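Tuesday, March 19, 2024
Carnent notebook, CPU swap task

Back on the desktop disassembly work, and I finally have numbers I like! The question since February has been whether the policy does better if we let it re-plan from the wrist view every 300 ms or just commit to a whole motion off the fixed camera. I've been grumpy about the fixed-camera version for weeks (the gripper hides the socket right when you need it), so take my enthusiasm with some salt. 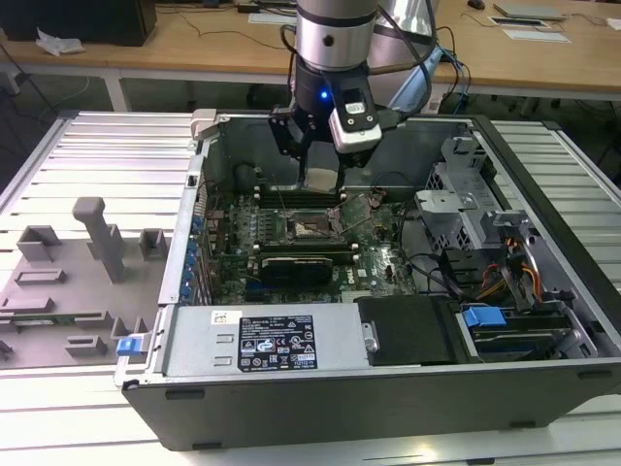
Training set for both is the same 412 teleop demos, same seeds, same learning rate. I left the Clestar augmentation off because it kept washing out the shiny parts, and metal glare is half the problem in this task. Somebody please remind me to go back and check that on the RAM runs too.

Socket approach first. I scored it only on where the fingers end up relative to the socket, no grasping yet. Re-planning won by a lot, and the misses it did have were mostly sideways, toward the memory slots. Saved 2,201 frames from the misses to the Ayala folder if you want to poke at them. 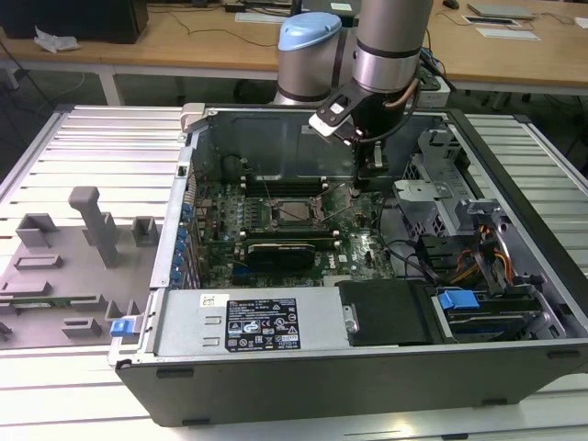 GRASP AND LIFT

Lever up, bracket open, chip out, in that order. I scored each stage separately this time, which I should have been doing all along. The bracket stage is still the ugly one: 9 failures, and nearly all of them were the commit-first policy pushing down too early.

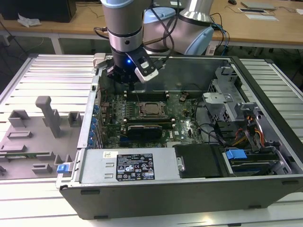 Cusberg

Okay, picking this up again after lunch. Force threshold stays where it was, I tried lowering it and the arm got so timid it was painful to watch.
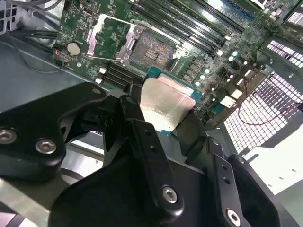
Tilt is the next thing I want in the loss. Right now a grasp counts as good if the chip clears the board, and that's too generous. With the fingers clamping only the lower edge, the chip can hang tilted just beside the open socket like it does in the wrist view, and all those fine pins are sitting there exposed. I'm going to label tilt by hand on a small batch first and see if the wrist camera alone is enough to predict it. Leaving the checkpoint on the shared drive, please don't overwrite it!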